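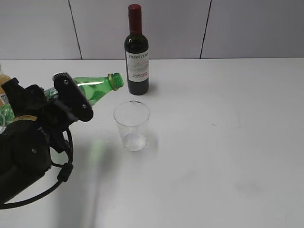
4. Results: How Arrival Windows Changed the First Hour

We went into this part of the study expecting a small effect, and we were delighted to find a large and very readable one. Across the 15 events in our sample, guests who were given an arrival window on their invitation reached the door in a much smoother stream than guests who were given only a start time. The difference shows up in the badge records, in the notes kept by the door staff, and in what the planners told us afterward. It is rare in event research to have three sources line up this well!

4.1 Badge records

The combined data set holds 2491 badge scans, each stamped to the second. At events with a single start time, arrivals bunched up just before the program opened, and the line kept growing until the host began to speak. At events with windows, the same pile-up broke into several low bumps. Guests did not follow their windows strictly (plenty of them came early, and a cheerful minority ignored the windows altogether), but they followed them well enough for the desk to keep pace. The curves for every event are in the supplement, and we encourage readers to look at them side by side — the pattern is easy to spot even without the statistics.

The dinner held at Sæther deserves special mention. It had the narrowest entrance of any venue we studied, a single door opening onto a short staircase, and on paper it looked like the worst possible place to test anything. The hosts split their list by last name and printed a different window on each batch of invitations. Couples with different last names simply came together, usually in the later of the two windows, and the desk had no trouble with this. We would love to see the same approach tried at a much larger dinner.

4.2 What the door staff wrote down

Staff were asked to keep a running log in plain language, with no form and no rating scale. We are very glad we did it this way. The logs are full of things we would never have thought to ask, such as which coat hangers tangled, how long guests stood reading the seating chart, and where people stopped to greet each other and blocked the way. Greeting spots turned out to matter a great deal. At the Flalen awards night, the welcome drinks table had been placed right beside the desk, and guests who had already checked in stayed there to talk. The windows were working, yet the space still looked full. When the table was moved farther inside for the second evening, the log entries became short and almost sleepy, and we count that as high praise.

Two of the events had logs too thin to code, so we left both out of the text analysis while keeping their badge records in the main set.

4.3 Planner interviews

We spoke with 47 planners, some of them from the events in the sample and some recruited through the Mellance training network. Most had tried some form of staggered arrival before, often for fire code reasons, and many had dropped it after a client complained that windows felt unfriendly. We heard this worry again and again, and it deserves to be taken seriously. A wedding guest who is told to arrive between certain times may feel like a delivery.

Wording seems to help. Teodor Nygård, who coordinated the September events, replaced "your arrival window" with "we will be looking out for you from" followed by a time. Planners who saw his invitations during the interviews liked them right away, and several asked if they could borrow the phrase. We did not compare wordings in a controlled way, and doing so is first on our list for the next round of work.

4.4 Where the effect was weakest

Windows did very little at the Plollilero trade evening. Nearly all the guests came on shuttle buses from the same hotel, so the bus schedule set the arrival pattern and the invitation had no real say in it. We find this result just as exciting as the strong ones, because it points to a simple thing a planner can check early on: how people will be getting there. Where transport is shared, the windows belong on the shuttle timetable. We return to this point in Section 5, along with the question of what late guests should be told.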